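The Patience of Teaching a Knife

At Drokik, a small automation workshop on the second floor of a former printing house, the working day begins with peeling. Potatoes are the cheapest teacher, the staff say, and they forgive mistakes. By the end of September the team had recorded 372 cutting lessons, and every one of them was guided by a human hand.

The method is simple to explain and difficult to do well. One person sits at a desk and moves a light copy of the arm, which is called Gutus. The big arm follows. When the person bends the wrist, the robot bends its wrist also, with a delay so short that after one hour you stop noticing it. Everything is saved: the angles of the joints, the closing of the gripper, the views of the cameras. Later the computer studies these recordings and tries to find what is common between them.
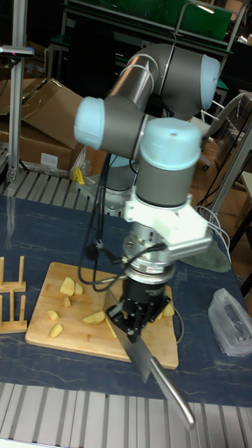
A new operator needs 16 hours of practice before the lessons are kept. The most frequent fault is hurry. At home we cut without thinking, and we push the blade a little sideways to free it from the potato. Through the remote arm you do not feel this resistance in your fingers, so you must learn to see it instead — in a small shaking of the piece, or in the way it starts to turn.

Achari, the catering company which pays for the work, would like to have nearly 700 lessons before it decides anything. Its kitchens prepare vegetables in many shapes, and its cooks were invited to try the controls. They were slower than the engineers, but their cuts were cleaner, and the workshop now asks them to record the difficult sizes.

I was also allowed to try. My first slice took nine minutes, and it was thick on one side and thin on the other. The operator beside me deleted the recording politely and put the arm back to its starting position.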